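Lotton 2 automatic start box: a season of dinghy racing with it

June 6, 2019 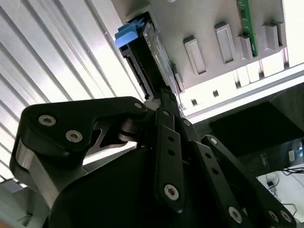
Black link plates, silver hex-socket screws and a grey panel.

I have been running starts at Iltmont on and off for longer than I care to add up, and for most of that time the method was a stopwatch round my neck, a whistle in my teeth and somebody's teenager on the flag halyards. It works. People have raced like that for ever. But if you've ever stood on a wet slipway with cold thumbs trying to stop one watch and start another while a Laser sailor shouts a question about the windward mark, you'll understand why I was so pleased when the club agreed to buy a proper start box.

The one we chose is the Lotton 2. It's a yellow case the size of a decent lunch bag, with a sealed battery inside, a pair of horns on the front and a row of lights along the top. You pick a sequence, press the big button and it does the sounds and lights for you. There is a small remote too, which I'll come to, as it turned out to be my favourite part.

We paid £458 including the remote and the charger. The other serious candidate was the Domínguez, which is £675 for the version with comparable horns, and I had a go with one at an open meeting down the coast before we made up our minds. It's a lovely thing. I'll say a bit about how they compare further down, for anyone trying to choose.

Setting it up

The manual is a folded card and you can read the whole of it while the kettle boils. There are four buttons. Sequence, Start, Recall and Stop. The sequences that come loaded are the usual 5-4-1-Go, a 3-2-1-Go for short club races, a rolling start for several fleets, and a pursuit setting where you type in the gaps. You can store two of your own as well. We've put our Wednesday evening junior sequence in one slot and left the other empty so far.

Typing in your own sequence is a bit fiddly, I'll admit. You hold Sequence until the screen blinks, step through the minutes with Recall and the seconds with Stop, then hold Sequence again to save. If you let go too early it throws the lot away without a word. Marin Nikolovski, our sailing secretary, did it three times with growing menace before it stuck. Do it indoors at a table, with the card in front of you, and do it once, and then you won't need to think about it again.

The pursuit setting is easier. You enter the slowest boat first and then the gaps, and the box gives one hoot for each class. With our mixed bag of Mirrors, Solos, a Wayfarer and whatever Haris Marwat has bought this month, that used to mean a sheet of paper, a watch and a lot of muttering. Now I read the class names off the sheet as the hoots go and that's the whole job.

How loud is it?

Loud! Properly loud. Our start line is off the end of the jetty, and the pin end can be a good way out when the wind is in the north. Everyone at the far end could hear the preparatory in a stiff breeze, which was never true of the whistle. Stand in front of it and you'll regret it, so put the case down on the seaward side of you with the horns pointing away. There's a rubber plug you can push into one horn for light days and for practice, and our neighbours in the houses behind the boat park were very glad when I found it.

The tone is a bit flat and goose-like. I've grown fond of it. The Domínguez has a deeper, smarter note, closer to a proper ship's horn, and it carries further over the water in my opinion, but for a club line like ours there's little in it.

The lights

I didn't expect to care about these. The rules say the visual signal is the one that counts, so we still fly flags, and I wasn't sure what a row of lights on a box at ankle height would add. What they do is help the person on the flags. Five lights on at the warning, and one goes out each minute, then the last one flashes for the final ten seconds. Whoever has the halyard in their hand can glance down and know where we are without asking me. That has cut out nearly all the late flags. Prapai Wannasri had her first go as assistant in April and didn't miss a single one, and she says it was all the lights.

In full sun they are hard to see from behind. A bit of shade helps and we stand ours in an upturned fish crate, which also stops it blowing off the jetty.

The remote

Oh, I do like the remote. It hangs on a cord round your neck and has two buttons, one for a single hoot and one for a recall. It means I can walk to the transit post to watch the line and still sound an individual recall the moment I see someone over. Before, I had to shout back to the jetty, and the hoot came so late that nobody knew whether it was meant for them. It's good for finishes as well. You can sit in the chair with a clipboard on your knee and give each boat its hoot as it crosses without getting up.

It takes a coin cell, which lasted from the opening race until the middle of May. I now keep a spare in the lid. The buttons work with gloves on, provided they aren't those enormous padded ones.

My one complaint is that single hoot and recall are the same size and shape and sit side by side. I've stuck a blob of silicone on the recall button so my thumb can find it. Rikwood, the chandlery we bought it from, said other clubs had done the same thing, so perhaps Lotton will take the hint on the next one.

Battery and weather

Fourteen races was the most we asked of it on one charge, over the May open weekend, general recalls and all. It was still going on the Sunday afternoon, though the battery light had gone from green to amber by the last start. For ordinary club use we charge it once a fortnight and never worry. The charger is a plain mains brick with a screw-on plug at the case end, and there's a rubber cap to go over the socket afterwards. Please do put the cap back on. It's the only part of the case that looked to me as though it might let water in.

As for rain, it's had plenty. It's also had a wave over it, when the harbour launch went by faster than it should have, and it carried on counting down while I stood there dripping. I rinse it with fresh water at the end of the day and tip it forward so the horns drain. If you forget to tip it, the first hoot next time is a sort of gargle, much to the delight of the juniors.

On a committee boat

We borrowed Theerawat Thongsuk's motor cruiser for the open weekend and ran everything from out on the water. The box comes with two webbing straps and we lashed it to the foredeck rail. No trouble at all. The remote reached from the cockpit easily. The sound was a bit much for anyone sitting in the cabin, and Theerawat's dog went home after the second race, so think about where you put it on a small boat.

Lotton or Domínguez?

If you run big events with several fleets and a long line, I think the dearer box earns its money. You can program it from a laptop, it keeps a log of every signal with the time (marvellous in a protest), and the horn is better. It's also heavier, and the one I used had a screen that went through a lot of menus before it would let you start anything. For championship weekends with a practised team, that's fine.

For a club like ours, where the race officer changes every week and some of them have been handed the job ten minutes beforehand, I'd go for the Lotton every time. Amirul Pattinasarany had never run a start in his life until last month. I showed him the sequence button and the start button, he ran three clean races on his own, and he has asked to go on the rota again. That alone has made me happy with the money, as anyone who's tried to fill a duty rota will understand!

Things I'd change

A warning beep before a custom sequence is lost. Two different shapes of button on the remote. A carrying handle on the end as well as on the top, as it's awkward to lift out of a tender. And an abandonment signal you can give from the remote, which at the moment has to be done on the box itself by holding Stop and Recall together.

The guarantee is two years and the battery can be changed by the owner with an ordinary screwdriver. Rikwood keep them in stock. I haven't had to try it yet.

We'll be using ours for the autumn series from September, when there'll be a lot more dark and damp to test it with, and I'll add a note here on how the lights do at dusk. If your club is near Iltmont and you'd like to hear one before buying, come down on a race evening and have a press of the button. Bring ear plugs if you're going to stand at the front.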